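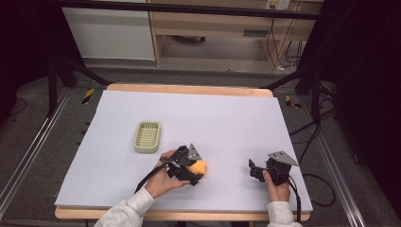
Fig. 3 – Foam board on the table, basket to the left, sponge out on the board

3. Setting up the table for basket sorting

Read section 2 first if the board is still in its wrapping. This part covers the Hivside board, the small basket and the sponge pieces. Takes 20 minutes the first time, less after that.

You need:
the white foam board
one small plastic basket (olive green, perforated bottom)
sponge pieces from the Stunico bag
soft cloth, bowl of lukewarm water
a table with a flat top, no leaf joint under the middle

3.1 Laying the board

1. Clear the table and wipe it. Crumbs under the board make it rock.
2. Let the wood dry fully. Foam on damp wood leaves a mark, and on pale wood it shows.
3. Lower the board flat. Don't drop one end and let the rest slap down, corners bruise.
4. Line it up so a narrow strip of table shows along the far edge and along the near edge. Strips needn't match exactly.
5. Press each corner with a flat hand. If one lifts, turn the board over and try again.

Note: no tape. If the board slides, put the Kuster mat underneath (sold seperately).

Caution: no hot mugs, pans or lamps on the foam. It dents and it melts.

3.2 Placing the basket

1. Empty it. Tap out any bits caught in the grid at the bottom.
2. Stand it left of the middle of the board, long side running front to back.
3. Leave a clear patch of board to the right of it. Sponge pieces start there.
4. Check it sits level. The walls are low, so a tilted basket lets pieces roll out.

Left-handed layout: mirror everything. Basket right of the middle, clear patch on the left.

3.3 Getting the sponge pieces ready

1. Take one piece out of the bag. Start with the orange egg-shaped one, easiest to hold.
2. Squeeze it lightly and let go. Should spring back. If it stays flat, soak for a minute in lukewarm water, press out, leave to dry.
3. Put it near the middle of the board, towards you.
4. Close the bag and put it off the table.

Note: new pieces can smell a bit. Goes off after a day in the open air.

Caution: sponge pieces are a choking risk. Keep away from small children and dogs.

3.4 First run

1. One piece only. Basket empty.
2. Hold the piece round its sides, just firm enough that it bulges a little. Don't pinch the end – the surface tears.
3. Lift clear of the basket wall before moving across.
4. Lower in, then let go. No throwing.
5. Take it out and put it back where it started. Repeat until you get 16 clean placements in a row, then go on to two pieces.

A placement is clean if the basket hasn't moved and the piece is touching the bottom grid. Leaning on the wall doesn't count.

If the basket shifts every time, you are coming in too low. Lift higher. If it still shifts, wipe the board – dust makes the plastic skate.

3.5 Clearing away

1. Sponge pieces back in the bag, dry only.
2. Rinse the basket under the tap, grid side up. Stand it on its end to drain.
3. Wipe the board with a damp cloth. No scouring pads, no spirit cleaners.
4. Store the board flat or standing on its long edge. Never leaning at an angle over night, it takes the curve and keeps it.

Caution: nothing heavier than a Fullitz storage box on top of the board in storage.

3.6 Wear and replacement

Sponge pieces: replace when the skin cracks or after 2000 squeezes, whichever is first. Nobody expects an exact tally, a pencil note inside the bag flap will do.
Board: turn over after 50 sessions. Both faces are the same. When both are dented, order a new one.
Basket: replace if the rim splits. Don't glue it, the joint leaves a sharp ridge.

Light scuffs on the board are normal and don't affect use. Stains from the sponge colour usualy come off with a drop of washing-up liquid, left on for a minute and wiped.

Next: section 4, two pieces and the second basket.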